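Leute gesucht für unseren offenen Werkstatttag!

Als ich im Februar zum ersten Mal bei Windlow in der Halle stand, wollte ich eigentlich nur kurz Hallo sagen. Drei Stunden später saß ich immer noch am Tisch, in jeder Hand einen Greifer, und hatte das Mittagessen vergessen. Inzwischen organisiere ich hier die Besuchstage, so kann's gehen!

Jetzt suche ich 21 Leute, die beim nächsten Termin nicht bloß zuschauen, sondern selbst mitmachen. Ihr setzt euch hin, nehmt die beiden Handgreifer und probiert kleine Aufgaben aus: etwas greifen, versetzen, ablegen. Klingt läppisch, ist am Anfang aber ganz schön fummelig (ich hab geflucht). Yetunde Igwe zeigt euch alles in Ruhe und bleibt die ganze Zeit dabei. Danach führt sie euch noch durch die Halle, und an der Roltirell-Station könnt ihr einem Arm bei der Arbeit zusehen und Fragen stellen, so viele ihr wollt.

Vorkenntnisse braucht ihr keine. Volljährig solltet ihr sein und zwei Stunden am Stück sitzen können. Linkshänder sind sehr willkommen, davon hatten wir bisher viel zu wenige. Große Ringe und weite Ärmel lasst ihr besser daheim.

Dafür gibt es 40 Euro, Kaffee und Kuchen, und wer will, kommt auf die Liste für die bezahlten Termine im Sommer.

Schreibt mir bis 4/3/24 über das Formular, mit Namen und ob ihr lieber vormittags oder nachmittags kommt. Wer mit dem Rad kommt, stellt es bitte in den Hof, die Einfahrt gehört den Nachbarn von Karpenko.

Ich freu mich auf euch! 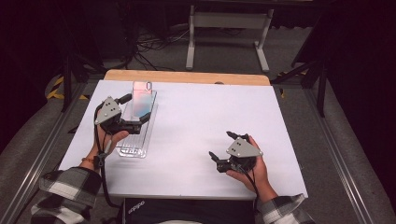 Text: Modupe Ojo, Besuchstage Windlow

Mit zwei Greifern am Tisch, das Handy auf der Kunststoffschale gleich neben dem linken.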